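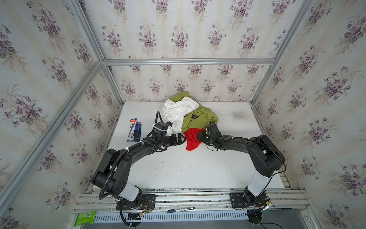
Laundry thread, for the people who asked how I get through it all in one evening. Long one, sorry. I start with a pile at the back of a white table and nothing else near it if I can help it. This one has a white piece on the left, an olive green one with a black print bunched up next to it, and a red cloth at the front touching the green. The stapler and its box are over on the left side, out of the way of the folding. The right half is where the finished stack goes.

Rule one is the front piece goes first. Red is at the front, so red gets folded first. I used to dig through the pile for all the shirts, then all the towels, and I spent more time digging than folding.

If you want things sorted by type, sort them when they go into the basket. By the time it's on the table it's too late to be worth it.

Flat cloths: in half, in half again, done. I don't do thirds on anything that goes in a drawer. Thirds look nice for a day and then somebody pulls one out from the bottom.

T-shirts with a print get folded with the print on the outside. Face down on the table, sides in, sleeves back, bottom up to the collar, flip. You can then tell which shirt it is without opening it. I have 24 T-shirts and used to unfold five to find one.

White things I check before folding. Collar, cuffs, underarms. If there's a mark it goes back in the wash right then. A stain that sits folded in a drawer until November is a stain for good, as I learned with a dress shirt I wore to a wedding in Duvville.

Wipe the table before you start. Even a dull smudge can come off on a white shirt. Damp rag, then a dry one, then wait a minute. I skip this more than I should.

Table height matters more than any folding method. I folded on the bed for years and my back hurt every time. Your hands should land on the table with your elbows slightly bent. If it's low, put blocks under the legs. If it's high, stand on something flat.

Somebody asked about the folding board. I had one, the Cerkitz, the plastic one with the hinged flaps. It works fine on medium shirts. Anything bigger hangs over the edges and you end up fixing it by hand. It took up a lot of closet too. I gave it away and haven't missed it.

The stapler question, since I got it twice last time -- I staple paper tags on the bags of off-season clothes. Fold the top of the bag over, tag on, two staples. Pen for the tag, same table. Tape peels off in the attic heat. Staple the bag only, never the clothes.

What goes on the tag: size, season, and what's in it. "Winter, large, sweaters." That's enough. I tried numbering the bags and keeping a list, and then I lost the list.

Time, for those who like numbers. A full load of mixed stuff was 86 pieces the one time I kept track, and it took me nearly 40 minutes with socks. Without socks it would have been a lot less. Socks are their own chore.

On socks: I pair them last, standing up, straight out of the basket. Singles go in a shoebox. When the shoebox is full, whatever has no match gets cut up for rags.

Gym clothes. The Esport shirts, and anything else in that slippery fabric, won't hold a fold. Don't fight it. Roll them and stand them up in a bin. Mine stay put as long as the bin is full enough to hold them tight.

Jeans get folded once lengthwise and then in half twice. Sweaters get folded and never hung, unless you like bumps in the shoulders.

A lot of you wanted to know about the laundromat on Buchanan. Yes, I still go there for blankets, the big washers are worth it. The folding counter is too high for me and there's always someone waiting for it, so I bag everything and fold at home.

Carry the stack to the drawer as soon as it's done. If it stays on the table overnight, people start taking things off it and you'll be folding half of it again.

One more, from the replies: no, I don't iron T-shirts. Take them out of the dryer while they're warm, shake each one hard once and lay it flat. Most of the creases come from sitting in the basket.

Fitted sheets are next. I have one way that works and it isn't pretty -- will post it when the next load is out.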